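Home | Posts | Work | Garden | Reading list | Contact

What happens to the folding table

4th May

I have been meaning to write this since March, when Wiklow first told us that the machines were coming to the finishing floor, and I kept putting it off because I didn't know what I thought. I still don't, entirely, but a few of you asked in the comments on the bread post (thank you, and yes, the starter survived), so pour yourself something and get comfortable.

For anyone new, I have spent most of my working life in linens. Sheets, pillowcases, staff uniforms, the lot. They arrive in a heap, they leave in a stack, and in between there are people. At Wiklow there are 200 of us if you count the drivers, and 6 of us on my table, which is the one where the odd things go. Everything square and predictable already runs through the big Ornitz folder at the far end, and has done for years. My table gets the shirts, the fitted sheets, the things with sleeves and opinions.

Well, now there is a plan for the odd things too. It comes from a small outfit called Eltus, and the idea is that a person does the job with a gripper in the hand, over and over, and the machine learns from that how cloth behaves.
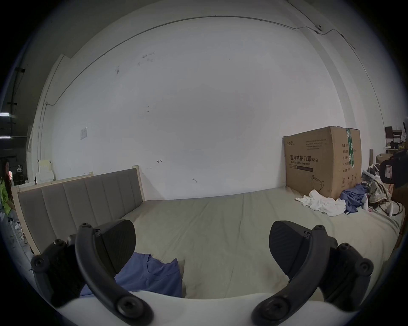 My own first worry was speed, I'll admit it. I can do a shirt without looking, while telling you a long story about my sister's wedding, and I couldn't imagine any pair of mechanical fingers keeping up. But speed is the wrong place to start, and I only understood that when I saw how they practice. They don't use a nice clean steel table at all. It's a big bed, with a blue shirt lying crumpled on the sheet and more clothes heaped up by a cardboard mask box, and that is a lot closer to my Monday-morning feeling than any trade show booth I've ever walked past. Laundry doesn't show up neatly. I was glad somebody had noticed.

Nusrat Jatoi, who has stood across from me for three years, took it much more calmly than I did. Her view is that we have been teaching new starters by hand forever, and this is one more new starter, only slower and with no lunch break to cover. She got put forward for the training side and said yes on the spot. I asked for a night to think, and then had a terrible night, and then said yes as well. 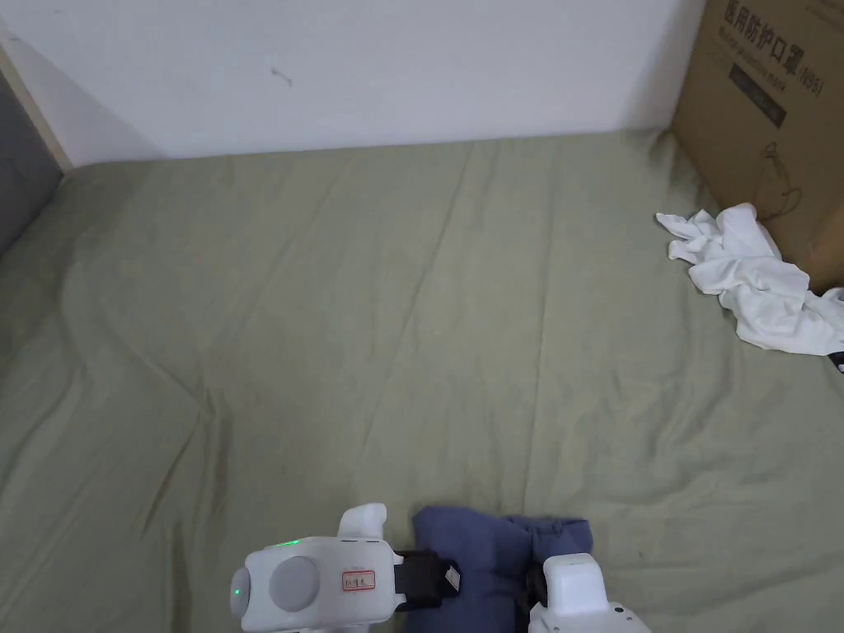
What surprised me most was having to explain myself. I had never once put into words how I find the corner of something. You just find it! Your fingers go along until the cloth feels different, and then you have it. Try writing that down for a stranger, though, and you end up sitting at the kitchen table with a pillowcase in your lap, muttering, which is how my husband found me. (He has been very good about it all, by the way, and has learned to fold a fitted sheet against his will.)

There was a real meeting about jobs too, and I don't want to skip over that part, because it was the part that kept people awake. Our supervisor at Wiklow told us the table stays through next year, with two of us moving over to checking and repairs. I believe her. I also know that next year is not very long. The younger ones asked good, pointed questions about pay, and some of those got answers and some got written down on a pad.
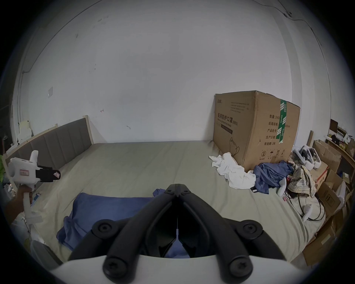

I keep thinking about Sengar, where I worked before this. When the sorting line there went automatic, we heard on the same morning it was switched on, and people who had been there since school stood around holding their coats. It wasn't the equipment I resented, it was finding out like that. So the fact that we are being asked this time, and that Nusrat's name is on the training sheet next to the engineers' names, counts for a great deal with me.

My hands have their own vote, too. My thumbs ache by the end of a shift and have for years, and if something else would like to do the pinching and lifting for a few hours, I can think of worse things. What I would miss is the talk. You can't chat across a table when one side of it is a machine, and half of what I know about life I learned over somebody else's bedsheets.
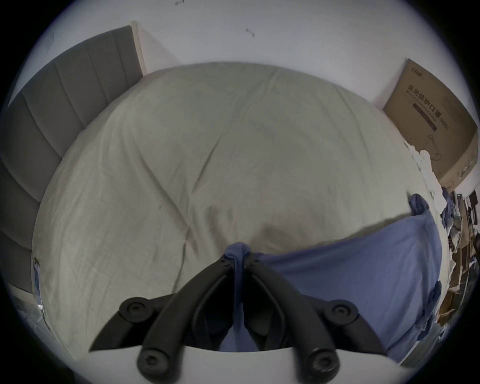 The pinch and lift, on a blue sheet.

I start my first full week on the training side soon, and I'll write again when I've got something to tell. Nusrat has promised to save me the good stool.

Share this post: 3 shares | 6 comments

We use cookies to keep this blog running. By continuing to read, you agree to our cookie policy.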